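**Grasp data working meeting, November**

Present: Delyth Gethin (chair), Halfdan Mikkelsen (minutes), both Etard and Visser student groups

**1. Minutes of last meeting**

Accepted with one correction: the Divance baseline was trained on single-object demonstrations only.

**2. Hand-held collection, wrappers and packets**

HM reported on the cluttered-table set. Operators work with the hand-held gripper over the printed grid and pick in any order they choose. Thin packaging remains the weakest category. Where packets overlap, the policy tends to aim at the printed face and closes too high. Demonstrations that start with the fingers wide open and a packet already between the pads gave cleaner approach segments than those that start from a distance. 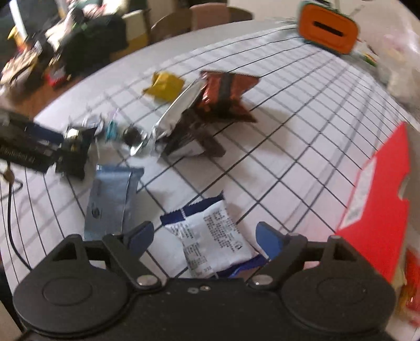

DG asked whether glossy and clear wrappers should be scored separately from matte ones. HM said highlights shift with wrist angle and the segmentation step loses the outline. Agreed to split the category for the next evaluation, with 6 layouts per class and 3 attempts per layout.

**3. Labeling**

Skuritz tool now accepts wide-angle frames without prior rectification. Grid lines near the border are still bowed after export, so pose error there is not comparable with the center. DG wants both values reported. The Visser group disagreed and prefers to drop the border region. Left open.

**4. Actions**

- HM: rerun Divance with mixed starts, 2 seeds
- DG: write the scoring rule for partial grasps, including a packet lifted by its seal
- Etard group: check pad wear before the next collection block

**5. Any other business**

None. Closed at 3:40 pm.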